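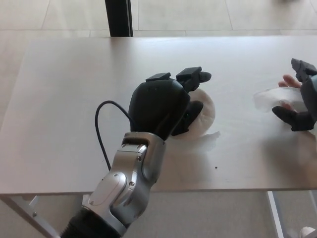

**Facilities Forum > Consumables and Supplies > Table cleaning between bookings: tissue or cloth?**

**stasero_facilities** wrote on 11/30/20:

The Facilities Office at Stasero requests comments from member sites on the draft procedure for wiping and clearing shared tables between bookings. The present text states that each table is to be cleared of paper waste, wiped, and left bare. It does not state what the table is to be wiped with, and sites have interpreted this differently. At our own site a crumpled white tissue lying flat on a light gray tabletop is a familiar sight at the change of a booking, as is a small dark speck a short distance away from it, and our staff are divided on whether the tissue is a cleaning material or simply waste. The draft needs to settle this.

The office would like comments on three points:

1. Whether dry paper is acceptable for pale, smooth tabletops.
2. Whether used paper should go straight into a bag at the table or be carried to the bin in the corridor.
3. Whether sites wish to continue ordering toilet paper for table use, or to move to a separate product.

Our stock record for the last ordering period shows 1,232 rolls issued to the meeting rooms alone. Please reply in this thread. Comments sent by email will not be entered in the record.

---

**nuser_bldg_services** wrote:

Thank you for circulating the draft. Nuser supports the use of a bag at the table. Our cleaning staff clear 22 rooms each evening, and walking loose paper to a central bin adds time and leaves lint along the way.

On point 1, we do not support dry paper. It moves crumbs from one side of the table to the other. We would prefer the wording "a damp cloth, followed by a dry cloth."

---

**xaba_supplies** wrote:

Xaba takes a different view. A damp cloth is only as clean as the last rinse, and the draft provides no rinse schedule. Paper is used once and discarded. For a table that has held laptops and notepads, one or two sheets of paper are sufficient. A cloth may be kept for food spills.

We also note that the cloth proposal assumes a sink on every floor. Two of our floors do not have one.

---

**nuser_bldg_services** wrote:

The point about sinks is accepted. Nuser would agree to pre-moistened wipes on floors without a sink, provided that they are ordered under a separate line and not charged to the paper budget.

We cannot agree that one or two sheets are sufficient. In April we replaced paper with cloths in a single wing and received fewer complaints about marks on the tables. The number of bookings in the two wings was comparable.

---

**stasero_facilities** wrote:

Both positions have been noted. Before this goes further, the office asks that replies also address point 3, as the order must be placed regardless of how point 1 is resolved.

The question is one of format. A roll of toilet paper placed upright on a table has no holder, so the sheet is pulled sideways and the strip runs out along the tabletop. It then tears unevenly, well away from any perforation. The length left lying on the table is seldom wound back, and in most cases is thrown away unused. Embossed paper also leaves small tufts behind, which is a poor result for a cleaning material.

The office sees two alternatives: a folded sheet in a box, or a roll in a weighted stand. The folded sheet costs more per unit. The stand is a single purchase but must be stored.

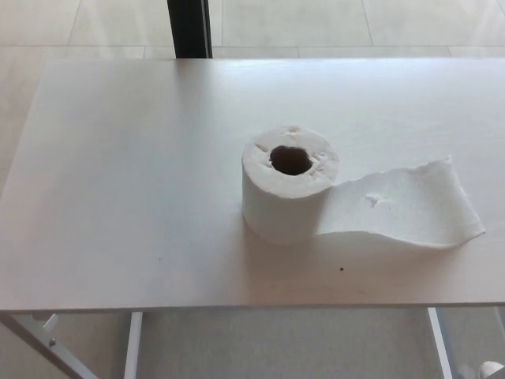
**overo_admin** wrote:

Overo tried the weighted stand and has gone back to folded sheets. The stands were moved between rooms, and by the end of the period we could not locate 30 of them. Folded sheets stay in the box, and staff take what they need.

We would add that waste at the table depends more on how the room is left than on the product. Our booking notice now carries one line asking users to clear their own paper before leaving. We recommend it for the draft.

---

**xaba_supplies** wrote:

Xaba has no objection to folded sheets. We do object to removing rolls entirely, as we hold 2,031 in storage and would expect to use them before any new product is ordered. A transition period should be written into the procedure.

---

**nuser_bldg_services** wrote:

Agreed on the transition period. Nuser maintains its position on point 1 and asks that it be recorded as an objection if the dry paper wording is kept.

---

**stasero_facilities** wrote:

The objection is recorded. The revised draft will contain the following:

- Used paper is placed in a bag at the table. The bag is tied and removed at the end of the day.
- Folded sheets are the standard product. Existing rolls may be used until stock is exhausted.
- The booking notice will include the line proposed by Overo.

Point 1 remains open. Sites with a preference on pre-moistened wipes are asked to state which floors would need them.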